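Can a Machine Tidy the Kitchen Yet?

Opinion, by Edith Urrego

My mother ran a small guesthouse for many years, and in August, the busy month, I helped her with the rooms. I learned there that housework is made of small decisions. Is this cup dirty? Does this paper go in the trash, or is it the address of a guest? So when people ask me if robots can do our chores now, I think first of the decisions and only later of the arms.

The dishwasher and the washing machine are robots in a way, and very good ones. But we had to bring them the work already sorted. I put the plates in, I close the door, I press the button. The part that remains for me is the picking up, and this part has changed very little since I was a girl.

My friend Sheyla Montoya works at Cuadros, a shop that packs gift boxes for hotels. They looked at a machine from a company named Evero. It could close and label 400 boxes in an hour, and everybody was impressed. Filling the boxes was another matter. A person there fills 100 in an hour, with sweets, soap and a card, and she also notices when the card is upside down. For now Cuadros bought the machine for the labels and kept the people for the filling. I think they chose well.

Some readers will say that I am too negative. A neighbor in Cluvham wrote to me that her floor robot, a Cino, cost 620 dollars and is worth every cent. I believe her. A floor is flat and it stays where it is. A sock on this floor is already a problem, and she admits that she walks through the rooms first to collect them.

What I would like to see is less talk about the robot butler and more honest numbers about one dull job. How long does it take to clear a table? How often does a person have to help? If a seller cannot answer this, I keep my money.

I don't say it will never come. Picking up wrapped candy, one piece after another, is the kind of job I would watch with real interest – a child of three can do it, and for a machine each twisted wrapper lies a little differently.
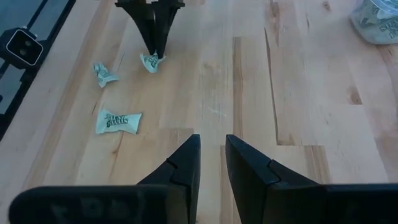

Letters from readers

Please write to us with your own experience, good or bad. Letters should have no more than 700 words and may be shortened.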